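Home > Bathrooms > Doors and handles

Lever handle on bathroom door droops and the plate has worked loose

Posted by Guton48

The lever on our bathroom door has started to sag below horizontal, and the backplate shifts slightly when the handle is pressed. The door is timber, stained dark, and sits close to a shower. The plates are the long narrow type with a screw hole at the top and another at the bottom. I tightened the screws in December and they were loose again within 2 weeks. One of them now turns without biting. Is it the spring, the screws or the lock case? I would prefer to keep the existing plates, as the holes in the door would show if I fitted round ones.

3 replies

Tanner Boychuk

You have two separate faults and should deal with the screws first.

A screw that turns without biting has stripped its hole. Take the plate off, glue a hardwood matchstick or a short length of dowel into the hole, leave it overnight, trim it flush and drill a small pilot hole. Refit with a stainless screw of the same gauge. Plain steel screws will rust next to a shower and stain the timber.

Then check the lever. With both handles off, turn the follower in the lock case using the spindle alone. If it returns sharply, the case is fine and the droop comes from the spring behind the plate. If it is slack, the case needs replacing. Measure the backset and the distance between the follower and the lock centre before ordering.

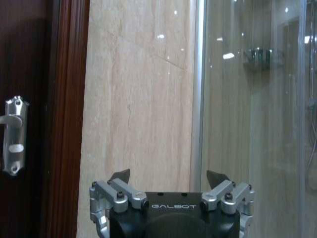

On a plate with a scalloped top and an oval lock slot, the position of that slot decides whether a replacement will fit. Measure from the centre of the lever to the centre of the slot, and measure the screw hole centres as well. Old plates vary by several millimetres and the new one will bind if you guess. Keep the fixings slightly slack until the spindle and lock both turn freely, then tighten top and bottom alternately.

Estero114

Had the same thing. Bought a new pair of handles and it went away.

Nguyen_K

Agree with the first reply, except that I would use bolt-through fixings if the door is thick enough and the case leaves room for them. They clamp the two plates together and do not depend on the timber. Check the grub screw on the lever too, if there is one. Mine had backed out and that was most of the play.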